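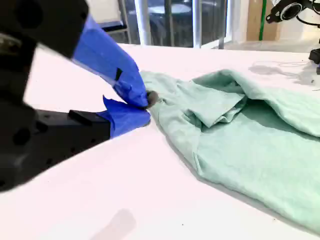

Home > Equipment > Purchasing and Planning > Garment Handling

Budget for replacement fingertips and consumables: what is a reasonable allowance?

Posted by Gevier Textile Reuse, 12 May 2020

Our organisation sorts donated clothing and intends to purchase one robot arm with a two-finger gripper, to be used for picking up and folding T-shirts. The capital cost has been approved. We are now required to submit a running budget to December, and the supplier's quotation makes no mention of fingertips, tape or other parts subject to wear. We should be grateful for advice on the sum to be set aside, and on whether a second gripper ought to be included from the outset.

Biltmont Workshop Services

We would advise against a second gripper in the first year. Purchase four spare sets of fingertips with the arm and record the date on which each is fitted. Our own allowance for pads, tape and fixings is £300 a year for one station, and we have not exceeded it. Soft cotton is gentle on the pads. Zips and rivets are less so, and if you intend to handle jeans at a later stage the figure should be reviewed.

Please also confirm the delivery time for the pads in writing. We once waited 11 weeks for an order, during which the station could not be used.

okis_stores

Tape is cheap, buy plenty. Don't forget the table and lights, we did.

Brannigan Technical College

The previous replies deal adequately with consumables. The larger omission in most first budgets is staff time. Our station required almost three months of part-time attention before it was in regular use, and none of this had been costed. We now enter setting-up hours as a separate line, together with cameras, cabling and a service visit. It would be prudent to ask the supplier whether fingertips from other makers may be fitted without affecting the warranty. Ours declined to answer until the order form was amended.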